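Pre-Use Check for a Secondhand Film Camera
Orkden Film Club loan shelf

Last updated: July

Use this list before any camera from the loan shelf goes out, and again when it comes back. It covers 35mm SLRs and rangefinders. Medium format bodies have their own sheet. Allow 20 minutes per camera. Mark each line OK, WATCH or FAIL. A FAIL on any line in sections 1 or 3 keeps the camera on the shelf.

1. Battery and power

[ ] Battery door opens with a coin and closes flush.
Comment: Do not force it. Two of the Himness bodies have replacement doors with softer threads.

[ ] No green or white crust on the contacts.
Comment: Light crust comes off with a swab and a drop of white vinegar. Wear gloves and eye protection. If the crust goes down the wire, mark FAIL.

[ ] No old mercury cell inside.
Comment: Bag it, label it and put it in the hazardous waste tub. It does not go in the trash.

[ ] Meter needle moves when pointed at a window.

2. Film chamber

[ ] Empty before opening. Turn the rewind crank gently and feel for tension.

[ ] Light seals are whole and not sticky.
Comment: Gummy foam gets on the shutter. Mark WATCH if tacky, FAIL if pieces are falling off.

[ ] Pressure plate is smooth and springs back.

[ ] Take-up spool turns when the lever is wound.
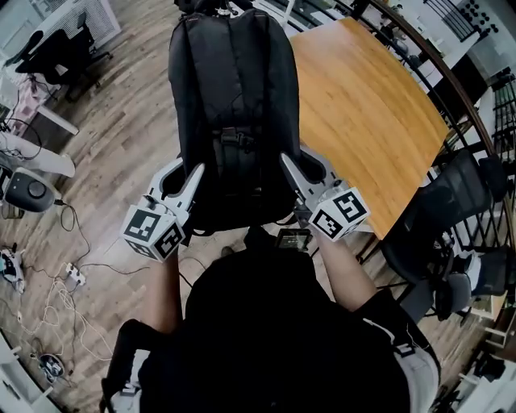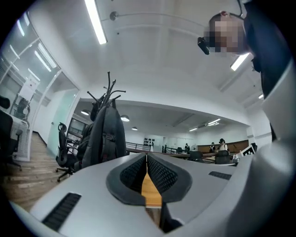 3. Shutter

[ ] Curtains are flat, with no pinholes or wrinkles.
Comment: Check with the back open and the lens off, in a dim room, with a small flashlight. Never touch the curtains, and never blow canned air at them.

[ ] All speeds fire.
Comment: Go from slow to fast. One second should sound like one second. If the slow speeds hang, fire the shutter 8 times and test again. Still hanging is a FAIL.

[ ] Flash sync works at the marked speed.
Comment: Use the small flash only. Some of the older units put a high voltage across the hot shoe. Do not open any flash, even with the batteries out.

4. Lens

[ ] Aperture blades are dry and snap shut.
[ ] Focus ring turns the full way.
[ ] No fungus. Look through it toward a lamp, never toward the sun.
Comment: A lens with fungus goes in a sealed bag on the bottom shelf, away from the others. Dust is fine. Number 176, the Cruickshank donation, has a small scratch on the front glass and has been passed for use.

5. Strap and outside

[ ] Strap lugs are tight and the split rings are closed.
[ ] Strap holds when pulled firmly, with the camera resting over a table.
[ ] No sharp edges where leatherette has lifted.

Sign the card, write the camera number, and put the card in the tin. Cameras with 2 or more WATCH marks go to the Grastunley repair bench before the next loan.

Comments

filmshelf_k: Section 2 should say what to do if there IS film in it. I rewound a half-used roll last month and had no idea where to put it.

Orkden desk: Good point. Rewind it, tape the camera number to the can and leave it in the tin. Will add to the next version.

halfstop: Is vinegar okay for the silver oxide battery contacts too? I have been using rubbing alcohol and it doesn't shift much.

pentaprism_jo: The one second test is hard for me to judge by ear. I record it on my phone and look at the length of the clip between the two clicks. Works well enough down to 1/8.

Contact the loan desk | Copyright Orkden Film Club | Back to top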